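Home News Faith & Community Resources Contact

Before we open the doors again: our chapel walk-round, with my notes
May 2020
By Fiona Strachan

I did the safety walk-round at Gilville chapel on my own this time, clipboard in one hand and keys in the other, and I've typed it up with comments so the other congregations can pinch whatever's useful. We haven't had a service in the building since February, and an old place gets up to all sorts when you're not looking!

Front doors and porch – PASS. Both bolts slide. The date stone (1807) has a bit of moss on it, but it isn't going anywhere.

Fire exits – 2 checked, 1 sticking. The vestry one needs a good shove from the hip, so I've put it down as a fail until it's planed.

Extinguishers – 4 on the wall, all in date. Lovely.

Taps and water – run every tap for a few minutes, kitchen included, and flush the loos. I've marked this one "repeat weekly".

Seating – NOT DONE. I'd like every other pew roped off, but I haven't measured the gaps yet.

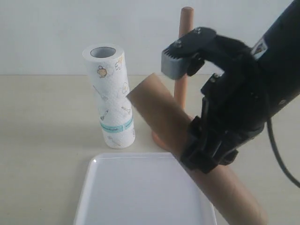 Jean Morrison wrote back that roping pews is all very well, but families will want to sit together, and could we please leave the two long ones at the back for them. Fair point, Jean, it's on the list.

Hymn books – REMOVED. They're boxed up in the vestry (mind your shins). We'll have the words on a sheet you take home with you, if we're singing at all.

Communion – ON HOLD. The shared cup is put away. Shivam Agarwal asked the folk at Itton what they're planning and they're waiting for guidance too.

Heating – PASS, just. It clanked for a while and then settled down.
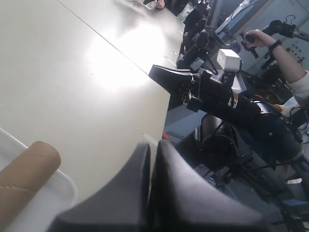
Photo: Sadia Ghauri

Balcony – CLOSED. The stair is too narrow for people to pass, and the handrail wobbles at the top – I wouldn't lean on it.

Collection plate – a box by the door for now, please, no passing along the rows.

Still to do: vestry door, handrail, pews. I'll go round again once the joiner's been.

Related
Lennox parish keeps its phone prayer line going
Ishbel Ogilvie on preaching to an empty room
Looking after the building while it's shut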